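4.2 Collection rates and the second-hand market

Returns of household computer equipment in Domton were recorded over 23 months, beginning in September. In that period the municipal depot received 1719 items, of which 1568 could be matched to a postcode. The remainder arrived without paperwork and are left out of the analysis by district, although they are kept in the totals.

The matched returns were spread unevenly. Districts within walking distance of the depot gave back far more than those served only by the monthly van, and the gap did not narrow when the van timetable was extended. Residents in the outer districts were also more likely to report keeping an old computer in a cupboard or loft. When asked why, most mentioned the files still stored on it. Distance was given as a reason less often than we had expected from earlier work on glass and paper.

Price also played a part. The Buschmann scheme paid a fixed sum for each complete machine, whatever its age, while the Zodach scheme paid by weight. Households offered a fixed sum tended to return one machine at a time. Those paid by weight saved up several items and brought them together, often with cables and other small goods that the fixed payment did not cover. Neither scheme changed the share of households taking part by more than the margin of error in the survey.

Machines fit for further use were passed to Drodidus, which sold them through its own shop. The rest were sent for dismantling and sale as sorted material.
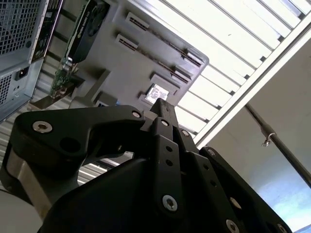 Figure 3. Computer chassis and gripper, seen from below.

Resale prices fell steadily with age, and up to 49 per cent of the machines offered in the shop were still unsold after three months. Staff time spent on testing was not recovered in these cases. A shorter period on sale would lower storage costs, but it would also remove the cheapest machines from the reach of the buyers who most often asked for them. The effect of this on local demand is taken up in Section 5, together with the question of who should bear the cost of wiping stored data.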